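Desk Tidy Gallery: Books Upright at Last!

Posted December 26, 2021

I do love a good sort-out, and the days after Christmas are made for one. This year it was the turn of the study table at Tivell, where the reading pile had been spreading since February and the robotics books had got into everything. I had an afternoon, a pot of tea and a file organiser to fill - bliss! Click through and let me know how you store yours.

The black organiser, with its three tall compartments and slotted sides. The big dark book on mobile robots is leaning in the left-hand one, and the white ROS2 paperback with the lovely orange circle is still on the table.
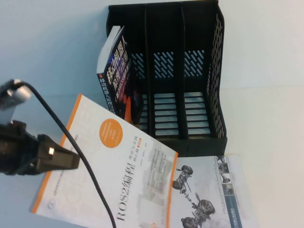 Loredana Parisi wrote in to say that she keeps paperbacks in the middle and anything heavy at the ends, and that hers stopped flopping over once she put two thin ones together. She also swears by sorting by subject, never by height.

I'm very taken with that and will be trying it, though I'm a sorter by colour at heart. Orange next to navy is such a cheerful pairing! Next comes the close-up, for those of you who like edges and surfaces as much as I do - pale off-white, then a strip of blue-grey, then a thin line of really bright orange.
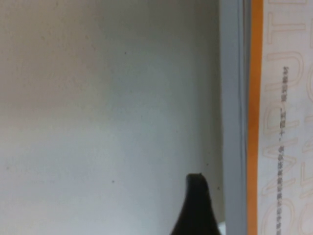
After the books I want to get going on the magazines, which have 18 years of back issues among them and no order whatsoever. Şengül Güler has promised me her spare labels, and I've already cleared a shelf for the oldest ones.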